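2019-01-07
Oleksandra Nazarenko

4. Washing and drying knitwear on the Janeo

The Janeo has a wool programme, and the wool programme is better than its reputation. Most of the jumpers it is blamed for were put in on Cottons by someone in a hurry.

1. Turn the jumper inside out and do up any zips.

2. Put it in a mesh bag. A pillowcase tied at the neck will do.

3. Set the dial to Wool. The spin speed drops to 900 by itself - turn it down further for anything you are fond of.

4. Add liquid detergent to the left-hand drawer. The middle one is for softener, whatever the picture on it looks like.

5. Press Start and leave it alone. The programme takes 73 minutes, and long stretches of that are spent apparently doing nothing. This is normal.

Note: on machines sold through the Sitville shop before October, Wool is marked "Delicate 7". There is no Delicate 6.

CAUTION: Do not hang wet knitwear by the shoulders. It will dry with two small horns, and they are very hard to argue with.

6. Lift the jumper out with both hands, roll it in a dry towel and press. Don't wring it.

7. Lay it flat on the rack and ease the hem and cuffs back into shape.

Dark knits show every crease, so smooth the folds out with your palm.

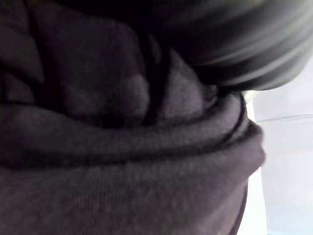
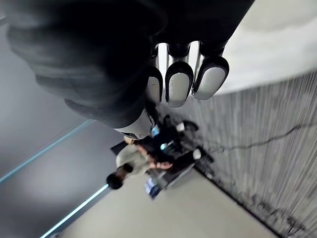
Turn the jumper over after four hours, or before bed if that comes first. Keep it away from radiators. The drying rack clips on to the side of the machine, but take it off before the next wash - it walks. If the wool still smells of sheep once dry, air it by an open window for a day.

For felted items, see section 5, Returns.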